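Running for Prendergast City Council: Your Questions, Our Best Answers

8 min read

We love this time of the cycle. Every two years the phone at Puvuteo starts ringing with people who have never run for anything and are suddenly, seriously thinking about it. If that's you, welcome! We're a nonpartisan group, we don't endorse, and we'll talk to anybody who wants to see a name they believe in (maybe their own) on the city ballot. These are the questions we hear most, answered by Evelien Michiels and Milan Van Beek, who run our candidate evenings.

Who can run?

Any registered voter who has lived in the city for a full year before filing day and lives in the district they want to represent. You don't have to own a home. You don't have to have gone to college, and you don't need to have been to a single council meeting, although please come to a few, they're better than you think (the parking debates especially).

How many seats are up?

All 5 district seats. The mayor is elected separately on a four-year cycle and isn't on the ballot this time, so if you've been telling your friends you're going to run for mayor, you have two more years to practice the speech.

Do I have to belong to a party?

Nope. City races are nonpartisan and no party label is printed next to your name. You can be a member of a party, and plenty of council members are, and you can say so in your own flyers. The ballot itself only lists names, in an order drawn at random by the city clerk.

What do I need to file?

Four things go to the clerk's office together: the declaration of candidacy, the petition sheets, the financial interest form and the filing fee of $40. If the fee is a hardship, ask for the waiver form at the counter. It's one page and they don't make a fuss about it.

How many signatures do I need?

Fifty per district is the old rule and people still repeat it. It changed with the last charter update! You now need 431 valid signatures, and they can come from registered voters anywhere in the city. That sounds like a lot. It's also 431 conversations with people who live near you, and every candidate we've worked with says those conversations shaped what they ended up campaigning on.

What makes a signature invalid?

Most often it's the address. People move and don't update their registration, or they write the mailing address instead of the street address. Other common problems are:

- signing for a spouse who is "right inside"
- printing where the signature goes and leaving the other line blank
- signing twice on two different sheets (it happens, people are friendly)
- a missing date
- a circulator statement on the back that was never signed

That last one knocks out the entire sheet. Check the back of every page before you go home for the night. Then check again at the kitchen table.

How many extra should I collect?

As many as you can stand. Hendrik De Haan, who ran in the Riker district last time, turned in a stack so thick the clerk had to find a bigger clip, and he still says he lost more lines than he expected. A quarter more than the minimum is a comfortable goal for a first campaign. If your sheets come mainly from one big apartment complex, go higher, as renters move more often and their registrations lag behind.

Where can I collect?

Sidewalks, parks, front porches, the farmers market as long as you stay outside the vendor rows, and the steps of the library but not the lobby. Private businesses can say yes or no. The Flomby lot by the bus transfer is city property and it's the best spot in town at 5 p.m. – everyone is standing still and glad of something to do.

Can somebody else collect for me?

Yes, any adult can circulate your petition. They sign the statement on the back of each sheet they carried, and they have to have watched every signature happen. Leaving a clipboard on a coffee shop counter doesn't count, no matter how nice the barista is.

Can I pay my circulators?

You can, by the hour. Payment per signature isn't allowed in city races. Keep records of hours and payments from the first day and put them in your campaign report.

When does the money reporting start?

As soon as you raise or spend anything on the campaign, including the fee for a domain name. Open a separate bank account before you accept a dime. We'd love it if you took our bookkeeping evening with Nathalie Van der Linden, who has made the city's report form almost fun. She brings a filled-in practice copy, everyone gets to hunt for the mistakes in it, and by the end of the night the room is shouting out line numbers.

How much does a campaign cost?

Less than you'd guess if you like walking. The biggest bills are printing and postage. Yard signs come next, and you can get them back, scrape the stakes clean and use them again if you leave the year off. (Leave the year off!) A one-page website and a phone number people can text will take you a long way in a city our size.

Can students and young people run?

Once you're 18 and registered, yes, and we wish more would. Being away at school part of the year doesn't end your residency if your registration stays here, but talk with the clerk about your own case before you print anything. If you're under 18 you can still help on a campaign, hand out literature, run the phones and drive everybody's energy level up by a mile. You can't circulate petitions yet.

I have a full-time job. Is this even possible?

It is! Council meets in the evening, and most members work. During the petition period plan on two weeknights and one long weekend afternoon. The last weeks before the November vote are heavier and you should warn the people you live with. Josefien Verhoeven ran while working early shifts at a bakery and did all of her doors between 4 and 6 in the afternoon, and she swears people are nicer before dinner. 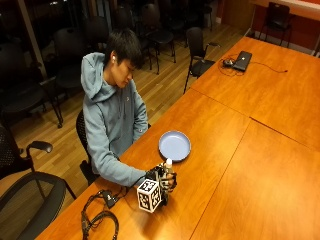

She also swears by comfortable shoes, two pens per clipboard and writing down one thing about each person right after you leave the porch. Those notes matter later. When you come back in the fall to ask for a vote, you'll remember that the man at the corner cares about the storm drain, and he'll remember that you asked.

What happens after I file?

The clerk's staff check your signatures line by line against the voter rolls. You'll get a letter and an email with the result. If you come up short and the filing period is still open, you can bring in supplemental sheets. If it has closed, that's it for this cycle, so file early. We can't say this loudly enough. File early!

Can someone challenge my petition?

Any registered city voter can, within one week of the clerk's decision. A challenge has to name specific lines and specific reasons. There's a short hearing, it's open to the public, and you're allowed to bring affidavits from the people whose signatures are being questioned. Challenges are rare here. Having clean sheets is the best way through one.

How many votes does it take to win?

It depends on your district and on turnout, but here's a fact that gets people out of their chairs: 2,554 ballots were cast in the Riker district last time, for three candidates. You could meet a big share of those voters in person over one summer. Local races are wonderful that way. A few good blocks can matter.

Is there a runoff?

Only if the top two are tied after the recount. Otherwise the candidate with the most votes wins, even without a majority. Some residents would like to change that, and there's talk of a charter question on it, but nothing is on the ballot yet.

Will Puvuteo help me with my message?

We'll help you with forms, deadlines, practice speeches and nerves. We won't write your platform or tell you what to think about zoning, and we offer the same hours to every candidate in a race. Bring a draft to one of our evenings and Milan will time it and tell you where he got lost. He's kind about it.

I'm not sure I want to run. Can I still come?

Please do! Half of the people at a candidate evening are there for a friend, or out of curiosity, or because they might circulate a petition for somebody and want to do it right. A few have gone home undecided and called us back a month later – those are some of our favorite calls.

Where do I get the actual forms?

From the clerk's counter on the ground floor of city hall, or from the clerk's page on the city website. Use the current petition sheet. The version with the old district map in the corner is still floating around, and signatures on it can't be counted. If you got your sheets from a past candidate's garage, recycle them and start fresh.

Related

What a city council member does all month
Reading the new district map
How to speak at public comment without freezing up
Becoming a poll worker: what to expect
Charter changes, explained in plain English

Contact | © Puvuteo | Back to top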